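Section 4: Tables and trays on the upper level

Wultomus sells the Ovau table as something you can put up in the time it takes a kettle to boil. You can't. Allow an hour for the first one, less for the next, and read this section before opening the bag of screws. The leaflet in the box is thin and skips two things that matter, both covered below.

Applies to the wooden-topped table with hairpin legs, used near a railing on a mezzanine or landing. If your table is going against a solid wall on the ground floor, skip to 4.3.

4.1 Choosing the spot

1. Walk the route from the stairs to where the table will go. Carry something awkward while you do it. A route that feels generous with empty hands is often too tight with a full tray.

2. Decide which way the table will run. Putting one end towards the railing leaves both long sides free to work at. Putting a long side against the railing looks tidier on a plan and loses you half the table.

3. Check the floor. The sales sheet claims the legs "adapt to any surface". They have small plastic feet that screw in and out by a few millimetres, so take that claim for what it is worth.

4. Find the nearest socket now. See 4.4 on cables before you settle on the final position.

CAUTION: An open railing stops people. It does not stop a tray, a mug or a screwdriver. Before you put anything at the railing end, go downstairs and look up to see who sits underneath.

4.2 Putting the table up

You need a cross-head screwdriver and a second person. The leaflet says one person is enough. Afonso Cardoso tried it alone with the first table and scraped the top along its whole edge, so please don't.

1. Lay a blanket on the floor and put the top on it, face down.

2. Set a leg at each corner over the drilled holes. Start all the screws by hand before tightening any of them.

3. Tighten each leg a little at a time, going from corner to corner. If one screw goes in crooked, take it out and start again. Forcing it strips the hole, and the spare screws are the same size as the others.

4. Turn the table over with one person at each end. Lift it. Don't roll it on to two legs, whatever the drawing shows.

5. Press down on each corner in turn. Adjust the feet until it stops rocking.

6. Tighten everything once more after a week's use. This is the first of the things missing from the leaflet.

NOTE: Azevedo, who supply the spare feet (order code 531), also offer a felt version. We have tried it. Felt slides on a smooth floor and collects fluff, and we went back to plastic.

4.3 Setting out the trays

The trays are plain, and there is no system to them beyond what you decide. You may have been sent the Duvel planning sheet, which gives each tray a colour, a letter and a "flow direction". We used it for a fortnight in November and found people ignored it and put things in the nearest tray. What follows is simpler and has lasted longer.

1. Put out fewer trays than you think you need. You can always fetch another.

2. Leave a gap between trays wide enough for a hand on each side. Trays pushed together get picked up in pairs by accident.

3. Keep the near end of the table clear if you can. It is where people put things down while they talk.

4. Small parts go in the middle of the table. Light bulky things can go at the far end. Nothing heavy goes next to the railing.

5. Empty a tray fully before giving it a new job. Half-sorted trays are how the wrong bits end up in the wrong bag.

6. At the end of the day, tip out the dust, wipe the trays with a damp cloth and dry them before stacking.

Load: Wultomus gives a limit of 75 kg for the table, "evenly spread". We have no way of checking that and see no reason to go near it. If you have to think about whether something is too heavy, put it on the floor.

4.4 Cables and floor tape

The second thing missing from the leaflet is any word on cables. There is no clip, channel or hole for them, so they hang off whichever end you let them.

1. Bring cables off the table at the end where fewest people walk.

2. Leave enough slack that a tug moves the cable before it moves the table, but not so much that it lies in a loop on the floor.

3. Mark the edge of the walkway with yellow-and-black tape. Press it down from the middle outwards. Sweep first or it will be up again by Tuesday.

4. Check the tape monthly. A curled end catches shoes and is worse than no tape.

CAUTION: Tape marks a hazard. It doesn't remove it. If a cable has to cross the walkway, use a proper rubber cover.

4.5 Position by the railing 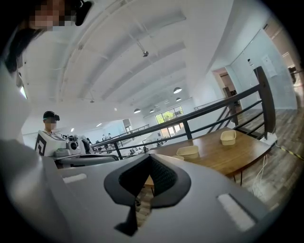
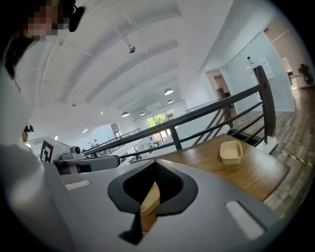 The wooden table and the black railing, in both views.

If the finished table feels cramped, pull it back from the railing before you start buying narrower furniture. A small shift often does more than you would expect, and it costs nothing. Redo the corner check in 4.2 afterwards, as floors are rarely as level as they look.

4.6 Common complaints

The table wobbles again. Check the screws first and the feet second. Packing folded paper under a foot works until somebody sweeps.

The top has rings on it. Wipe up spills straight away and use a mat. The maker's care oil costs 2 pounds a sachet and we couldn't see any difference after using it.

Trays slide when the table is knocked. A strip of non-slip shelf liner under each one is enough. Cut it slightly smaller than the base.

Trays go missing. Write the table number underneath in marker pen. We still lose them, though they do now come back.

The finish is wearing at the near edge. Wultomus quotes around 3000 hours of use for the coating, without saying what counts as use. Sand the rough patch lightly, wipe it clean and leave it overnight before putting anything back.

Last checked Sun 11 March. Section 5 covers stools and the low shelf.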